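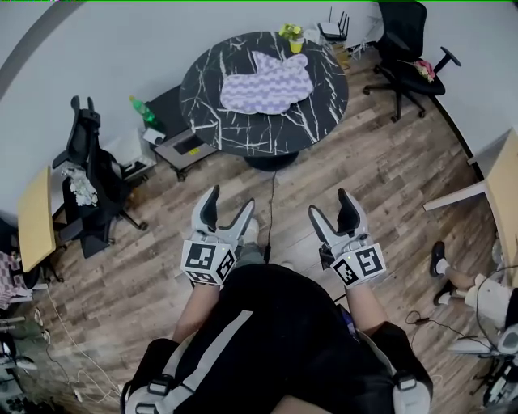
Small Rooms, Hard Floors: Marlene Gill on Fitting Out Shared Offices

Marlene Gill plans furniture and floors for Urno, a firm that fits out rented office space in Enisdale. Her current job is the second story of the Tullent building: 2880 square feet, divided into 11 rooms, most of them let to tenants who arrive with their own equipment and a short lease. We spoke in June, in one of the finished rooms, mainly about floors, chairs and where cables go.

Gill starts with the floor. The rooms at Tullent have a wood-look laminate in mixed brown and gray planks, sold under the name Gosselin. She had used a plain light gray in an earlier building and would not repeat it.

"A single flat color shows every mark a wheel makes," she said. "With the mixed planks, the boards already differ from each other, so a scuff on one of them reads as part of the pattern. It also makes repairs easier. If I have to swap a board three years in and the new one is a shade off, it sits next to boards that are a shade off anyway."

The planks float over a thin underlay and lock along both edges. Gill leaves a gap at the walls and covers it with baseboard. In the first two rooms the installers left too little. The boards lifted at a doorway during a humid week and had to be cut back along one side. The remaining rooms were checked with a spacer before the baseboard went on.

She had considered carpet tile, which is quieter. The objection was rolling load.

"People move chairs sideways all day. On carpet tile with a soft back, the chair fights you, and after a year you have a dish worn in front of every desk. On laminate the chair goes where you push it. Then your problem is the caster."

The office chairs on the floor plan are black mesh with a five-spoke base. Gill ordered 40 of them for the building and replaced the casters before they were handed over. The originals were hard nylon, intended for carpet. The replacements have a softer tread. She asks tenants to turn a chair over every so often and pull out hair and thread, which wind around the axle until the wheel stops turning and starts to drag.

"A wheel that rolls does very little to a floor. A wheel that drags will go through the wear layer. I can usually tell which chair it was."

Asked about spare chairs, she was less particular. They end up against a wall and become storage. Coats go on them, then cloths, then whatever was in somebody's hands at the time. She used to specify a hook rail in every room to prevent this. Tenants used the rail and the chairs.

"I still put the rail in where the client wants one. I have stopped claiming it clears the chairs."

The round table took more of her attention than its size would suggest. It has a black top with white marble veining and a dark pedestal base, and it stands clear of the desks. Her first drawing had a square table with four legs in the same position.

"Four legs in a small room means four places to catch a foot or a chair base. With a pedestal you can come at it from any side. And you can roll a chair past a round top closer than you can past a corner. I gained enough floor there to stop arguing about the size of the desks."

The drawback is stability. A pedestal table will tip if someone sits on the rim, and a light base makes it worse. Gill tests each model by leaning on the edge with both hands before she orders it, and rejected one supplier's version on that basis. She also noted that a dark, patterned top hides dust poorly in side light, though it hides cup rings well. Her cleaning instruction is a damp cloth followed by a dry one, with no polish.

The desks are light wood, one with a white leg visible from the door side. They were chosen for the tone of the top. Black furniture against white walls is hard on the eyes over a full day, in her view, and a pale work surface brings the contrast down where people are looking most.

On small objects Gill has few rules. Plants are allowed on tables if they stand in something without a drain hole. A yellow cup with a small green plant in it meets the requirement. A terracotta pot on a saucer does not, after one overflowed onto a laminate seam and the joint swelled.

Network equipment was harder to settle. The building has wired drops in every room, but several tenants wanted their own router, and the drops are not always where the signal is needed. Her answer was a small stand near the wall, behind the table, which keeps the router off the floor and away from mop water.

"If it goes on the floor, somebody kicks it. If it goes in a cabinet, they call me about the signal. On a stand with the antennas up, I don't hear about it."

Loose cable remains the weak point. Raised channels were priced and turned down: they make a ridge that stops a chair, and tenants change their layouts too often for a fixed run to stay useful. The working rule is that anything permanent follows the wall, and anything that crosses open floor is thin, dark and taken up when the work is done. Gill said compliance is uneven. On her last Saturday walk-through she noted 17 items for correction across the story, and most of them were cables.

Tidying is left to the tenants. Urno supplies one low cabinet per room and a one-page sheet that asks for three things: keep boxes off the walking line between the door and the desks, keep liquids off electrical equipment, and fold or hang cloths when they are no longer in use. The sheet used to run to four pages.

"I wrote down how to do everything," Gill said. "Then I went back and found the four pages under a printer, leveling it."

The last rooms at Tullent still need baseboard and door strips. After that she will measure caster wear in the rooms that were occupied first and decide whether to keep the same tread for the next order.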